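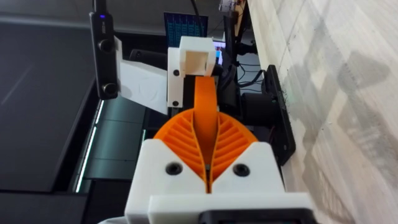

When will the hall kitchen be open again for hire?
From the first week of December, once the new benches are in and the council has signed off on the plumbing. Bookings already made for the cooler months will be moved to the supper room, and Lewis will ring each hirer himself.

Kutar Hall Users' Group
Minutes of the general meeting, 26/04/2026

Present: Lewis Dalgleish (chair) and members as per the sign-in book. It was lovely to see such a full room on a wet night, and a special welcome went to the folk from the Pirkero Road end, who have had a rotten time with the creek crossing and came the long way round.

Apologies: as listed in the book. The quilting circle sent theirs along with a fruit cake, which was gratefully received and did not survive until supper.

Minutes of the last meeting
Taken as read, with one correction. The piano was tuned before the spring concert and not after it, as recorded. Moved and seconded, carried.

Matters arising
The side gate has been rehung and now closes properly if you lift it a little as you go. The lost property box is overflowing again, mostly with cardigans and casserole dishes, and members were asked to have a good rummage on their way out. Anything left at the end of the month will go to the op shop.

The kitchen
Lewis spoke to this one at some length, and there were plenty of questions. The old benches have swollen badly around the sink and the cupboard doors on that side have not shut for a couple of winters now. Two quotes were tabled. The one from Mfaume Joinery was dearer by $700 but included taking away the old cupboards and making good the wall behind, and the meeting felt on balance that this was money well spent, remembering the bother we had with the skip last time. Moved that the Mfaume quote be accepted. Carried, with one member asking that it be noted she would have preferred a lighter colour for the bench tops. So noted.

There was a good long talk about whether to keep the serving hatch. Those who run the dances would like it wider, and those who do the washing up would like a door on it so the noise stays out. Lewis will ask the joiners if both can be managed, and will bring a sketch to the next meeting. The urn stays where it is, by popular demand.

Hire charges
The evening rate has not moved in years and no longer covers the power in winter. After some to and fro it was agreed to leave the rate alone for regular groups and to raise the bond for private parties to $300, to be returned in full when the hall is left clean. The playgroup mums asked if the bond would apply to children's birthdays. It will, but the meeting was happy for the chair to use his good sense with families he knows.

Floor
The Zutex sealer put down in the main hall has worn thin near the stage steps. The badminton players say it is still fine for their shoes, while the dancers find it sticky, and it was agreed to have someone look at it before any decision is made. In the meantime, please don't drag the trestles! There are two trolleys in the store room and they do run nicely since the wheels were oiled.

Garden
The roses along the front path have been pruned and mulched, and a warm thank you was recorded to everyone who came along with secateurs and stayed for soup. The lemon tree is looking poorly — advice is welcome from anybody with a knack for citrus.

Christmas supper
It does seem early, but the band needs to know. The meeting agreed to the usual arrangement of a shared table, with the hall supplying the ham and the drinks. There are 23 names down to help so far and more would be very welcome, particularly for setting up in the afternoon. Somebody asked if we might have the children's choir again this year, and there was a general murmur of approval. Lewis to write to the school.

General business
A member raised the parking along the verge on concert nights, when the neighbours can't get out of their driveway. Cones will be put out in future and a note will go on the posters. The clock above the door is slow again and wants a new battery.

The meeting closed after supper was announced. Leftover scones are in the freezer, top drawer.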